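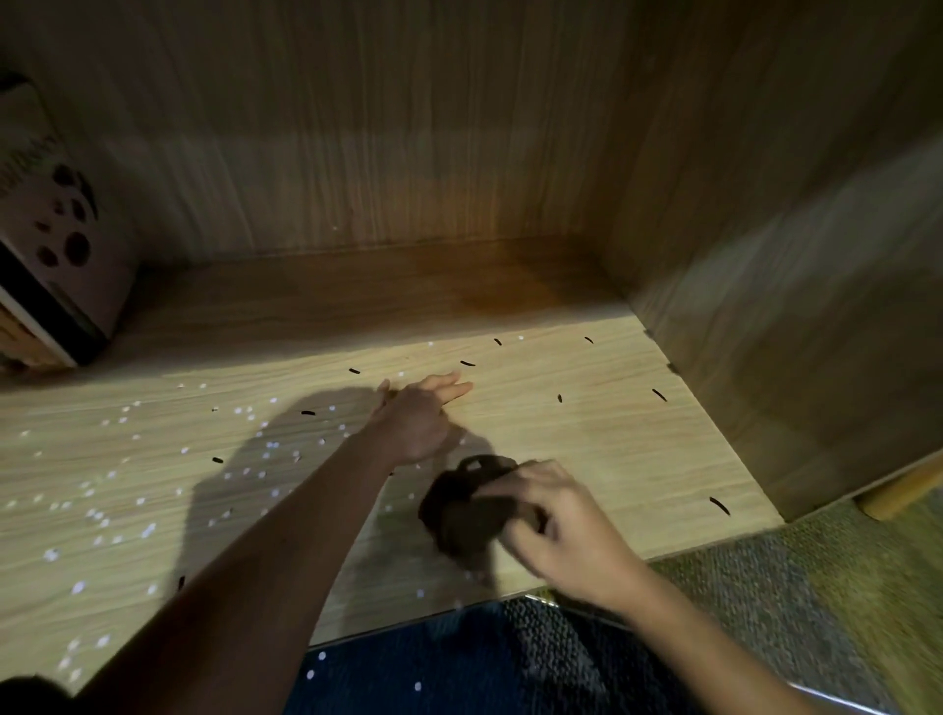 Figure 1. Wiping a shelf compartment with a cloth. Dark pieces and fine white specks are on the board.

Home | Projects | Reports | Student Work | Contact

Keeping a Shared Bookshelf Clean: A Small Household Study

Group members: Chang-ho Yeo, So-yul Myung, Min-kyu Hong
Course: Home and Living Environment, project supervisor Kyung-tae Byun

1. Background

Our group chose the low cabinet in the study lounge at Wikham House. Students leave books in it for other students to borrow. People also eat near it, and the open compartments collect crumbs, eraser dust and grit from shoes. At the start of June we asked residents what bothered them about the lounge, and the dirty shelves came up more often than the noise.

We wanted to find a way to clean one compartment that a resident would be willing to do without being asked twice. The method had to use things already in the building. We had a budget of 700 won, which paid for one extra cloth.

2. Materials

We used a dark brown cloth, a second cloth of the same type kept in reserve, a mat to put down at the front of the cabinet, and a cup of water. We made our own test dirt. It was a mix of two kinds, small dark pieces and fine white grains. We wanted one kind that a person can pick out by eye and one that is easy to miss.

The cabinet has a light wood-grain finish. On a light board the dark pieces show up right away. The white grains are hard to see unless you bend down and look along the surface toward the light. This affected our results more than we expected, and we come back to it in section 5.

3. Method

Each trial was done in one compartment. The steps were:

Take the books out and stack them on the table.
Lay the mat in front of the cabinet.
Sprinkle the test dirt on the shelf.
Wipe with the cloth using one of the methods below.
Check the board, then put the books back.

Method A was wiping from side to side with a dry cloth. Method B was wiping from the back to the front with a dry cloth, so the dirt falls on the mat. Method C was the same as B with a slightly damp cloth. The person wiping could rest the free hand on the shelf for support. The compartments are low and everyone ended up doing this after a few trials.

We set a time limit of 120 seconds per trial, not counting the books. So-yul kept the time. Chang-ho and Min-kyu took turns wiping. All the trials were done on one Thursday afternoon except for two that we repeated the next morning.

4. The books

Taking the books out and putting them back took longer than the wiping. At first we put them back in the middle of the shelf, and they fell over when the next person pulled one out.

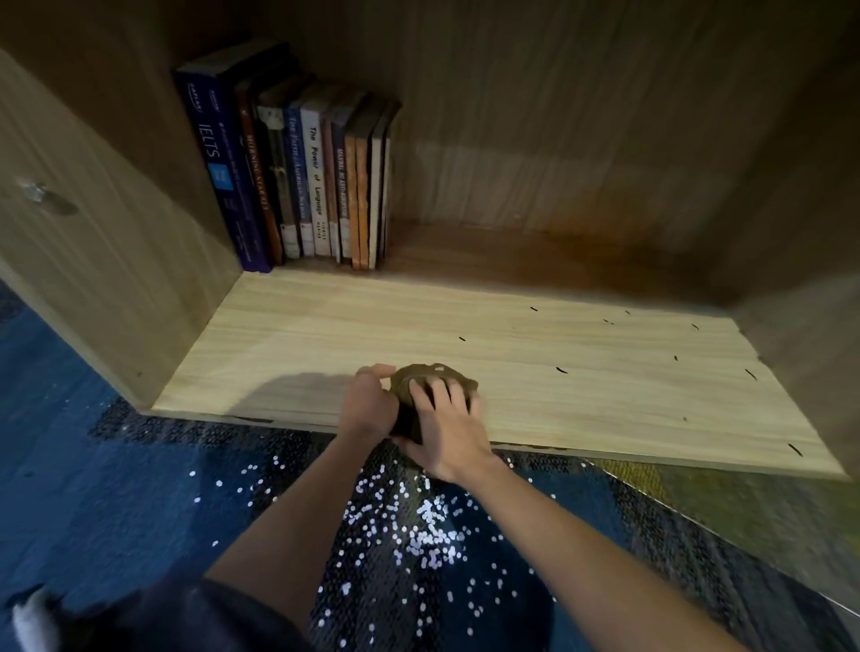
We settled on standing them in the left rear corner with the spines facing out. The side panel holds up one end of the row and the back wall keeps it straight. We put the tall IELTS book from Kaplan against the side and went on from there. We did not sort by subject. The Power of Language is near a book with a title that starts with "Manual," and that has not been a problem for anyone so far. Keeping the row to one side leaves the rest of the board free, so on ordinary days a resident can wipe most of it without moving any books.

5. Results

Method A was the weakest. It pushed the dirt into the corners where the board meets the side panels, and we had to go back for it with a finger wrapped in the cloth. Method B cleared the dark pieces well but left a thin line of white grains near the front edge. Method C left the least behind. Its drawback is that the board has to dry before the books go back, and we waited 4 minutes each time.

People also stopped wiping too early. When the dark pieces were gone, the shelf looked clean and the person said "done," but white grains were still there. Bending down to check fixed this.

6. Recommendation

For daily use we recommend Method B with the mat. Once a week the books should come out and the shelf should be wiped with Method C. We wrote the steps on a card and taped it to the side of the cabinet.

We only tested one cabinet and one kind of cloth. A brush might do better in the corners.

Comments

Ji-hoon Ko: We have the same trouble in the Nassar building. Did you try a hand vacuum?

Min-kyu Hong: No, the one in our lounge is broken. It would be good to compare.

Ji-hoon Ko: I can lend you ours after exams.

Reader from 2nd floor: The card fell off the cabinet, please use better tape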